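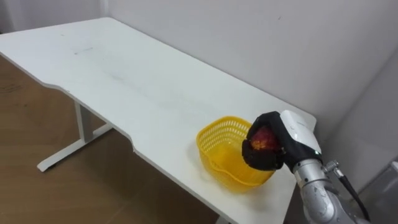 트로켈(Trokell) 곡선형 책상, 화이트

읽는 시간 2분

앞쪽 가장자리가 안으로 완만하게 들어간 직사각형 책상입니다. 의자를 당겨 앉으면 몸이 곡선 안쪽에 들어오고, 팔꿈치를 양옆 상판에 올려놓을 수 있습니다. 뒤쪽은 직선이므로 벽에 붙여 놓고 쓰기에 좋습니다.

상판

흰색 무광 마감입니다. 표면이 매끈해서 종이를 바로 대고 써도 펜이 걸리지 않습니다. 밝은 색이라 쓰다 보면 회색 긁힘 자국이나 얼룩이 눈에 띌 수 있습니다. 평소에는 물기를 꼭 짠 부드러운 천으로 닦고, 잘 지워지지 않는 자국에는 중성세제를 조금 묻혀 쓰십시오. 연마제가 든 세제와 거친 수세미는 무광 표면을 번들거리게 만듭니다.

다리

흰색 금속 다리입니다. 수직 기둥 아래에 납작한 가로 받침이 붙어 바닥에 닿습니다. 마룻바닥에 놓을 때는 받침 밑에 펠트를 붙이는 것을 권합니다. 펠트는 기본 구성에 들어 있지 않습니다.

소품 수납

이 책상에는 서랍이 없습니다. 자주 쓰는 물건은 바구니에 담아 상판 위에 두면 됩니다. 사진 속 노란색 플라스틱 바구니처럼 구멍이 뚫린 제품은 안에 든 것이 어느 정도 비쳐 찾기 쉽고, 닦을 때 통째로 들어 옮길 수 있습니다. 테두리가 살짝 벌어진 타원형이라 손을 넣기도 편합니다. 바구니는 별도 판매입니다.

주문 정보

제품 번호: 302
색상: 화이트
구성: 상판, 다리, 조립용 볼트, 육각 렌치, 설명서
판매처: 오크우드(Orkwood) 사무가구

조립

바닥에 담요를 깔고 상판을 뒤집어 놓은 다음 다리를 맞춥니다. 볼트는 처음부터 끝까지 조이지 말고 전부 반쯤 끼운 뒤 차례로 조이십시오. 다리를 모두 고정하면 두 사람이 상판 양끝을 잡고 세웁니다. 사용하고 한 달쯤 지나 볼트를 한 번 더 조여 주십시오.

배송과 반품

배송은 건물 입구까지이며, 실내 운반과 조립은 주문할 때 따로 선택합니다. 조립을 시작한 제품은 단순 변심으로 반품할 수 없습니다. 상판에 배송 중 생긴 흠집이 있으면 조립 전에 사진을 찍어 보내 주십시오. 확인 후 상판만 교환해 드립니다.

페이지 수정일: 2020년 3월 10일

함께 본 상품
트로켈 직선형 책상 106
데이르멘지(Değirmenci) 타원형 수납 바구니
넬스테드(Nellstead) 책상용 스탠드
가구 받침용 펠트 100매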